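The first thing the robot changed at our place was where people ate lunch.

I work at Tarnano, which packs small metal and plastic parts into kits for other companies that don't want to do it themselves. Bags of screws, trays of fittings, the little packet of hardware you lose before you've finished reading the instructions. Somebody has to put those together, and for a long time the somebody was eleven of us on a bench, depending on who had quit that week. In January management bought an arm from a reseller called Padilla, and the arm needed space, power, and a patch of floor that doesn't wobble. The floor that doesn't wobble was under the good lunch table.

So we eat by the loading door now. It's fine. You get a breeze.

I had expected the arm to arrive and start working, the way a dishwasher does. What arrived was a training schedule. Two people from the bench were pulled off packing to learn how to run it, and one of them was me, I suspect on the grounds that I once fixed the label printer by turning it off. The other was Princess Dumlao, who has been kitting longer than anyone and can tell a bag is short one washer by the way it lands in the bin. She didn't want the job. She said yes because the shift started an hour later.

A day of programming goes like this. You move the arm to a point. You save the point. You move it to the next point and save that one. Then you run it slowly and it does something you didn't ask for, except you did ask for it, back at the fourth point, when you were thinking about dinner. You fix it and run it again. By midafternoon you've taught a very expensive machine to pick up one part and set it down somewhere else, which is a thing my nephew does for free and with sound effects.

Most of my hours now go to watching. On the bench my hands were busy and my head could wander off wherever it wanted. These days my hands have nothing to do and my head has to stay in the room. I go home tired in a different place. My wrists feel great, and I want that on the record, because they hadn't felt great in years. My neck has filed a complaint.

There was a poster. It went up by the time clock the week before installation and said the new cell would handle 3,765 kits a week. The poster is still up. The best week so far is a number I've been asked not to put on the internet, and fair enough. Nobody at Padilla ever promised the poster's number, by the way. I asked. It seems to have come from somebody upstairs with a calculator and a good mood.

The bench is smaller, and I won't be cute about that part. No one was let go, and we were told so in a meeting with pastries, but two people left in spring and their spots never got posted. That's how it happens at a company our size. You notice one day that the coffee lasts longer. The people still on the bench get the odd jobs the arm can't do, which are the fiddly, annoying ones, because the easy repetitive ones were the first to go. They used to be able to coast for an hour on easy bags and chat. Now it's all hard bags. I'd like whoever plans the next phase to think about that, and I've said so twice, once in writing.

Then there's the pay question. I got a raise of 43 cents an hour for learning this, along with a certificate that has my last name spelled right. Princess got the same raise and no certificate, since hers was mailed to Fledico, who are our customer. They were very nice about it and congratulated her.

She's better at it than I am, too. She listens to the arm the way she used to listen to the bags, and she'll stop a run before I've seen anything wrong. The manual has 21 pages on faults and not one on that. When she retires I don't know where it goes.

A few readers wrote after the last post, and the one I get most often is short enough to deal with down here.
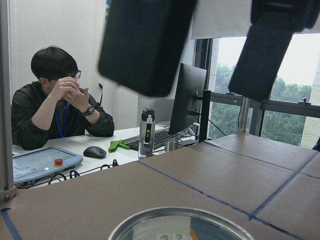
Does a bench worker need to know how to code to move over to running a robot?

Most of what I do is save positions and adjust them on a touchscreen, and I learned it on the job with no coding background. Patience and knowing the parts helped me far more.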